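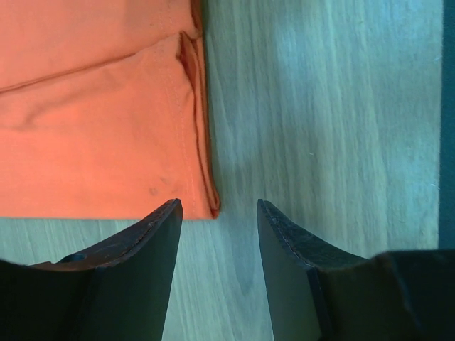
# Skollitik — a cloth-folding arm, built at home

Skollitik is a small tabletop arm that Faizal Majimbun and I have been building since September, partly in my spare room and partly at the Musurden shared workshop. The aim is to fold a cloth in half, corner to corner, without a person touching it. The control board is a Sullen, bought second-hand. The fingers are our third set, and the wrist camera gives us nearly all the information we work from.

The first picture has the fingers open, with the left tip close to the rounded corner of the orange cloth. We leave the gap fairly wide for the approach and close it slowly. The light wood gives the software a clear edge to find, although the glare on the table still confuses it on bright afternoons.

## Closing on the corner

Grip force was the hardest part to set. Our first fingers pushed the cloth along the table, and the second set picked up two layers when we wanted one. Faizal reshaped the tips so they come together at a narrow point, and we changed the closing routine to run in 50 small steps — slower, but easier to stop and adjust.
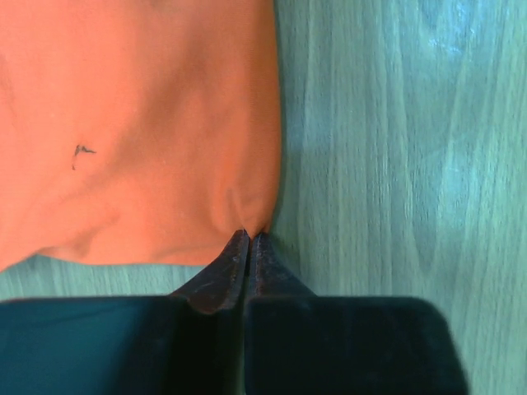
*Fingertips almost together at the lower right of the cloth, with the creases running up from the pinch.*

Parts list and wiring notes are in the Grewal folder on the workshop computer. Ask Femi Onuoha for access.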